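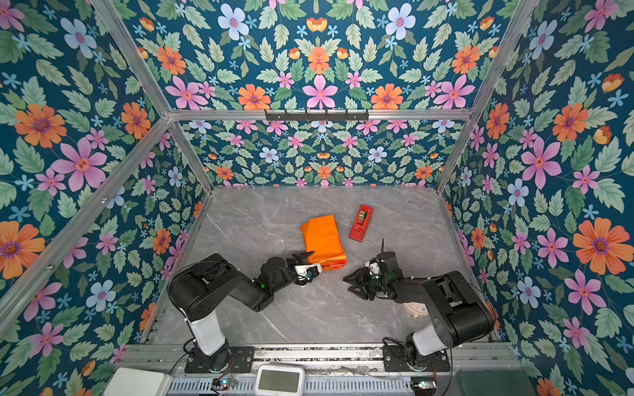 Filed under: Reviews / Motion planning

Triltport is a planner for two-arm cells, and I used version 7 on our tabletop setup over the holidays. Install was easy. The collision checker is the best part: with the grippers a short gap apart over a wrapped package, it still finds a path, usually in 48 milliseconds. Grudley took 119 on the same job.

Perception is weaker. Glossy orange wrapping gave it trouble, and I had to mask the floral walls by hand before the pose estimates settled down. The docs skip this. A license is $298 a seat. I'd pay it for the planner and keep my own vision code.

Siiri Toom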